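2018年11月10日

膝の話ばかり書いているので、そろそろこの日記の題名を「膝」に改めたほうがいいのかもしれない。

朝、整形外科。待合室の番号札は18番で、呼ばれたのは雑誌を二冊読み終えたころだった。一冊は盆栽、もう一冊は離乳食。どちらも当面の私には用がないが、離乳食のほうは意外に読ませる。

先生は私の膝を曲げたり伸ばしたりして、「うん」と言った。八月の手術からこのかた、この人の「うん」を何種類も聞いてきたので、今日のは機嫌のいい部類だとわかる。半月板は落ち着いている、筋力は左の八割を超えた、接触のない練習なら全部出てよろしい。では試合は、と聞くと、先生はカルテのほうを向いて「年内はねえ」と言った。語尾の「ねえ」に私の今季がまるごと入っていた。

昼過ぎに体育館へ。オルトゲートの練習に顔を出すのは先週以来で、靴紐を結んでいるあいだに、蘇昌浩(チャンホ)が「先輩、太りました?」と寄ってきた。太ってはいない。右腿の肉が落ち、それが腹に転居しただけだ。総量は変わらない。

シューティングは左右のコーナーと正面から。右足で踏み切るたびに膝がこちらの顔色をうかがってくる感じがして、それに気を取られて外す。フリースローは7本続けて入った。膝をほとんど使わない打ち方をいつの間にか覚えてしまったらしく、ハルフダン・エスキルセン監督に「それは誰のフォームだ」と聞かれた。私のです、と答えたら黙ってボールを返された。うちの監督は怒鳴らない。デンマークの人がみんなそうなのかは知らないが、怒鳴られたほうがまだ楽なときがある。

五対五が始まると、私は得点板の係である。入団してから公式戦で504点取った男が、いまは他人の点をめくっている。めくるのにもコツがあって、二枚いっぺんにいくと必ずチャンホが審判みたいな顔で指摘してくる。今日は二度やった。一度は紅組に点をやりすぎ、もう一度は白組からもらいすぎた。差し引きで公平だと主張したが通らなかった。

紅組の若いセンターが、私の定位置だったハイポストで実に気持ちよさそうにパスをさばいていた。うまいのである。腹が立つほどではないが、褒めるのに少し息を整える必要があるくらいにはうまい。休憩のときに「視野が広いね」と言ってやったら、「先輩の動画で覚えました」と言う。どの動画か聞くと、三年前のバーネルサイド戦だった。我々が30点近く負けた試合だ。もう少し題材を選んでほしい。

帰りにピルケルに寄って膝のサポーターを見た。いま使っているのはマジックテープが弱り、歩くと少しずつ靴下のほうへ下がってくる。店員が出してきたのは新型で、締め具合が細かく調節できるという。値札を見て、膝より先に財布の靭帯が切れそうになり、洗い替え用の安いほうを一枚だけ買った。家ではめたら左用だった。表も裏も試したが、やはり左用だった。左はいたって健康である。

夜はリュウから電話。向こうは引退して二年、近所の小学生に教えているそうで、「子どもは膝の話をしないからいいぞ」と言う。こちらはその時点で十五分、膝の話をしていた。復帰の目標を聞かれて、年明けの最初のホームゲーム、と口に出してみた。誰かに言ったのは初めてだった。リュウは「じゃあ券を取っておく」と言い、そのあと「二枚な」と付け足した。招待券のつもりでいるらしい。

風呂のあと氷で冷やして、腿上げを決められた回数。最後の何回かは省こうかと思ったが、年明けと言ってしまった手前、やった。明日は休養日。駅前で左用を右用に替えてもらう。レシートはもう見当たらない。 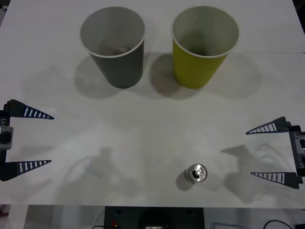 濃いグレーと黄緑の紙コップ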